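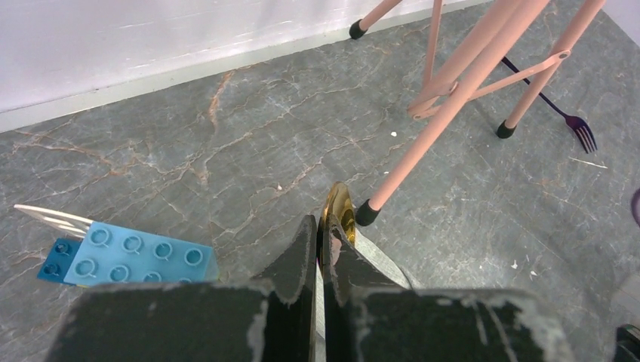 Photo: Uvonix

School dinners at Bembridge: does the length of the lunch break change what people eat?
Student project report, 18 November 2020

I picked this topic because I spent most of Year 8 bolting my chips in the corridor, and I wanted to know if I was the only one (I wasn't!). My first idea was to do something on homework, but three other people in my group had already bagged homework, so lunch it was.

Bembridge has just over 1,000 pupils on the roll and one dining hall. In September the school moved from a single lunch break to two sittings, lower years first and upper years second. Each sitting is 30 minutes, and that includes getting from your classroom to the queue, which from the science block is a fair old trek if it's raining and everyone goes the inside way.

My question was simple. Do pupils in the second sitting eat a different sort of lunch from pupils in the first? I thought they would, mostly on the grounds that the pasta always seems to have gone by then.

How I did it

I wrote a questionnaire with 17 questions, which was far too many. By question 12 people were ticking the same box all the way down, and one person drew a horse. I gave it out in form time to 4 forms, two from each sitting, and asked them to fill it in on the same day so that the menu would be the same for everybody. I also stood near the till at both sittings with a clipboard and wrote down when the queue started and when it cleared.

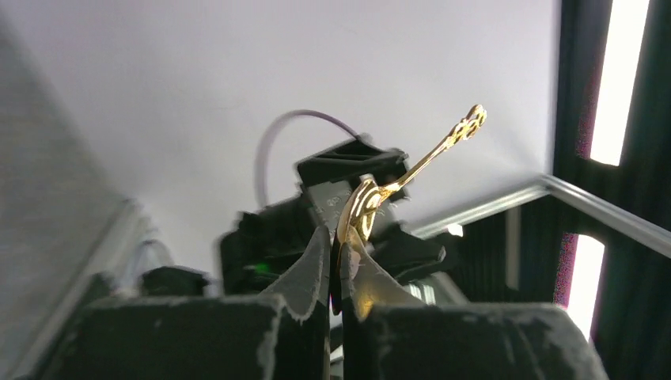 The clipboard part was more useful than the questionnaire, if I'm truthful. People say they have a hot meal "most days" and then you watch them walk past with a panini. I don't think they're fibbing, I think they just remember the days they had the roast.

What I found

The first sitting mostly had hot meals. The second sitting mostly had things you can carry: paninis, wraps, the flapjack. So I was right about that, but my reason looks a bit wobbly. The kitchen hadn't run out of pasta on the day I was there. What had happened was that the queue for the second sitting started late, as the hall was still being cleared, and the people at the back went for whatever was quickest.

The other thing that came up (and I hadn't asked about it, it was in the "anything else" box) was clubs. Choir and the Cisetti maths challenge both run over the second sitting, so if you do either of those you grab something and go.

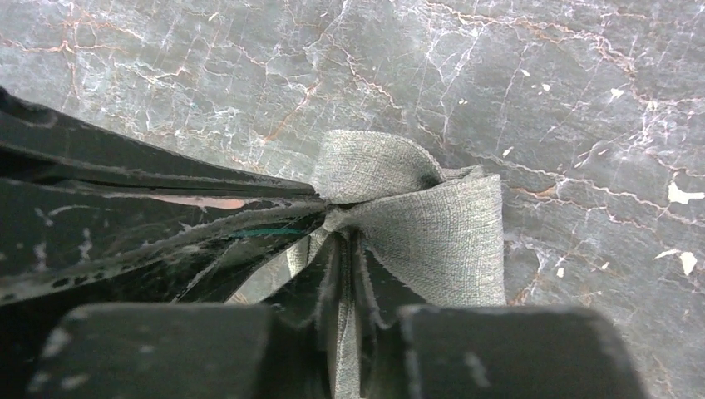

I compared this with a chapter we were given in class from a book by Guérin on the school day, which says that short breaks push pupils towards snacks. My results fit with that, although the chapter is about much bigger schools and I only looked at one day.

What I'd change

Fewer questions, definitely. I'd also do the till count for a whole week, and on a fish day too, when the queue goes right out past the lockers. And I'd ask the packed lunch people, who I left out completely and who were quite put out about it.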